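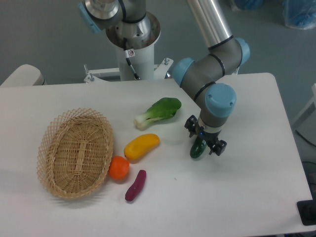
Allotment waiting list and half plots at Prallham

Banden_plot6
Posted 9 July 2025

The parish has written to everyone on the Prallham site to say that any full plot given up from August onwards will be split in two before it is let again. The letter says this is to bring the waiting list down. Has anyone been on a site where this was done, and how did it go? I have a full plot and am not affected unless I leave, but the one next to mine is coming up and I would like to know what I am in for.

marrowfat
They did it at Ater a few years back. The list went down quickly for the first year and then filled up again as people heard there were plots going. The half plots were looked after better than the full ones had been. Most new people can't manage a full plot if they work all week.

Banden_plot6
Did they put a path between the halves? Our letter doesn't say.

marrowfat
Yes, grass, two feet wide. It was in the tenancy that both sides mow it. One side usually does.

clayandchalk
I am against it. A half plot is fine for salad and a row of beans but you can't grow maincrop potatoes, keep a proper rotation and have room for fruit. I had a half for six years and had onion white rot across the whole of it by the end, with nowhere clean to move the onions to. If they want to shorten the list they should deal with the plots that are under brambles. We have at least two on our site that have not been dug since I joined.

tinbath
White rot will get into a full plot just as well. It travels on boots. I have had it on both.

clayandchalk
It does travel on boots, but on a full plot I would have had the far end to try. On a half there is no far end.

tinbath
Fair enough. I grow mine in old builders' tubs now with bought compost. Not cheap but I get onions.

Hedge_End
Question for the original poster: what are they doing about the rent? When our site was split the half plots cost more than half. The clerk said the water and the admin were the same whatever the size. We got 14 signatures on a letter and they put it back to a straight half the next year.

Banden_plot6
Rent is not mentioned. I will ask. Water is included in ours at the moment, one tap for about 11 plots.

marrowfat
Get the shed rule in writing too. At Ater the full plots were allowed a shed and the half plots were only allowed a tool chest. One couple took on a half with the old shed on it and were told to take it down. That caused more bad feeling than the splitting did.

Hedge_End
Same with us for greenhouses. Sheds were allowed if they were under a certain size.

dorset_blue
I started on a half and asked for the other half when it came free. Our site lets the neighbour have first refusal. It means the list moves more slowly, but people who want to grow more can. If your parish hasn't decided on that yet it would be worth raising at the meeting.

clayandchalk
I could live with that arrangement. It is the permanent splitting I don't agree with.

Banden_plot6
Thanks all. I have written to the clerk asking about rent, sheds, the path and first refusal. I will post the reply when it comes. The neighbour has offered me his gooseberries before he goes. Is it too early to move them?

tinbath
Too early. Wait until the leaves are off. Water them in well and cut them back by a third.

Related threads
Moving gooseberries and currants
Moradi water butt, tap dripping at the thread
Onion white rot: what can I grow there instead?
Sheds, chests and what your tenancy says
Blight on outdoor tomatoes

Comments

leekyboots: Our council did this without a letter. At least yours told you.

plot_at_the_bottom: Half a plot is plenty for me. I am in my seventies and would have given up a full one by now.

wormery: Did the clerk reply about the rent?

Banden_plot6: Not yet.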